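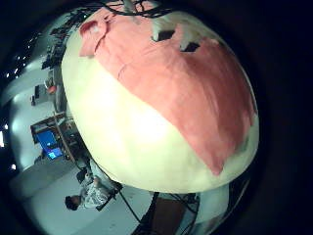
# Evaluation of the Furnon wrist camera kit for fabric handling

Godelieve Dewulf and Ans Van Rooij
Thursday, December 17, 2020

## 1. Purpose

The lab is considering the Furnon kit, sold by Lasemton, as an add-on for its existing arm. The kit consists of a small wide-angle camera, a wrist bracket, a cable set and a recording program. Our assignment was to decide whether a student group with no vision background can install it and get usable recordings of cloth work. Grasp planning is outside the scope of this report.

We compared the kit with the Nekham bracket the lab has used since February, which holds an ordinary webcam.

## 2. Installation

The bracket is clamped between the wrist flange and the gripper. The manual assumes a flange with a raised rim. Ours is flat, so we used the spacer ring from the spare parts bag. With the spacer in place the bracket did not shift during testing.

Cable routing took longer than the mechanical work. The manual shows the camera cable following the outside of the arm with two clips. This leaves too little slack for a full wrist turn, and on the first day the connector came out at the end of travel. We added a loop at the elbow and limited the wrist joint in software. The supplied clips are too narrow to hold the camera cable and the gripper cable together.

The recording program installed without errors on the lab computer. It starts only if the camera is connected before the program is opened – a restart is needed otherwise, and the message on screen does not say so.

## 3. Test method

We made 152 recordings. In each one the arm approached a piece of fabric, closed the gripper, lifted, and released. The fabric was placed by hand and was not flattened between runs. Both of us reviewed every recording separately and marked it usable or not usable. A recording was usable if the edge of the fabric could be followed from approach to release.

The first 100 recordings were made with automatic exposure. The rest were made with exposure fixed at the value suggested in the manual. Lighting in the room was left as it normally is during lab hours, including the monitors.

## 4. Results

We rejected 17 recordings. Most of these came from the automatic exposure group. The program reacts to the dark border of the wide-angle view and raises the exposure, and pale surfaces close to the lens then lose detail. Fixed exposure reduced the problem but made the far side of the room too dark to be useful. For cloth work this is acceptable.

Other observations:

- Folds in colored fabric were easier to follow than folds in white fabric.
- Straight edges near the outside of the view are strongly curved. The correction tool removes this but also crops the corners.
- The wide view takes in a large part of the room, including anyone seated near the arm. Groups should agree on this before recording.
- Large objects held near the lens hide most of the workspace. The Nekham bracket sits further back and suffers less from this, but it loses sight of the fingertips at closing.

The two reviewers disagreed on a small number of recordings, all with the fabric edge close to the dark border. These were discussed and counted as rejected.

## 5. Support and documentation

We sent Lasemton one question, about the flange. The reply contained a drawing of the spacer and was sufficient. The manual is clear on mounting and weak on software. The page on file formats describes an older version of the program and should be ignored.

The Goossens import script used in our course reads the recordings after one change to the time column. The changed script is in the group folder.

## 6. Recommendation

The kit is suitable for student work on fabric, provided that exposure is fixed and the wrist joint is limited. We recommend buying one kit and keeping the Nekham bracket for larger objects. Wider cable clips should be ordered at the same time.

## 7. Remaining work

Still to be tested: recordings longer than a single lift, behavior of the bracket after repeated removal, and the correction tool with cropping turned off. Ans Van Rooij will write the short mounting guide for the next group. The raw recordings stay on the lab computer until the guide has been checked.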